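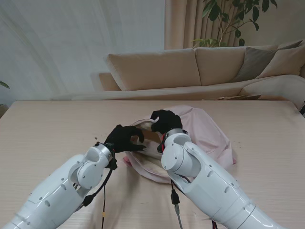 Chapter 7
What We Carry: Bags, Pockets and the Household Economy

Every household keeps accounts, and most of them are kept in bags. The historian who wants to know how a family lived can read its letters, in which everyone is well and sends love, or she can look at what it hauled from one place to another. The letters are easier to store. The bags are better company.

In Chapter 6 we followed goods as far as the shop counter and left them there, as economists tend to do. This chapter picks them up and takes them home. The trip has received less attention than it deserves, partly because it was made for centuries by women and children, and partly because a sack that has done its job is usually worn to rags and thrown out. Museums own a great many swords. They own very few shopping bags.

The town of Pumberg offers a happy exception. When the contents of a closed dry goods store were moved to the Emitden archive, the clerk in charge, Roya Alipour, wrote down every item that could hold another item. Her list runs to 701 entries, among them flour sacks, egg baskets, a doctor's case and a drawstring pouch described only as "unpleasant." We will return to the list often, and to the pouch once. 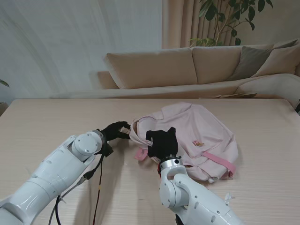
Carrying things on the back is older than farming and has never been considered elegant. Peddlers did it, soldiers did it, and anyone who could afford a mule stopped doing it at once. The school backpack therefore had some climbing to do. Pupils in Pumberg took their books to class tied in a leather strap, which left one hand free for fighting, and parents who had themselves been raised on the strap saw no reason to spoil the young. Once the backpack did win, it won completely, and it began to say things about its owner. A soft one in pale pink, with a short pink strap at the side, tells the whole schoolyard something before its owner has opened her mouth, and she may or may not have been consulted. Color, as Section 2 argues, is where the household budget meets the child's opinion.

The firm of Stomano understood this early. Its sales notes, studied by Parvathi Arumugam, advise the traveling agent to speak to the mother about stitching and to the child about everything else.
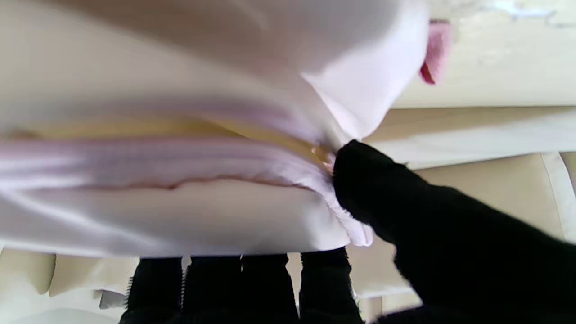

The notes are less forthcoming about who did the stitching. For that we depend on the Bakhtiari workshop, whose wage book covers 10 years and records, in three different hands, a running quarrel over who should pay for broken needles. The workers lost the quarrel each January and reopened it each February. Section 3 takes their side, with reservations.

Before you read on, empty whatever bag you brought with you and list what falls out. Keep the list. You will need it for the exercise at the end of Section 1, and you may find the sandwich.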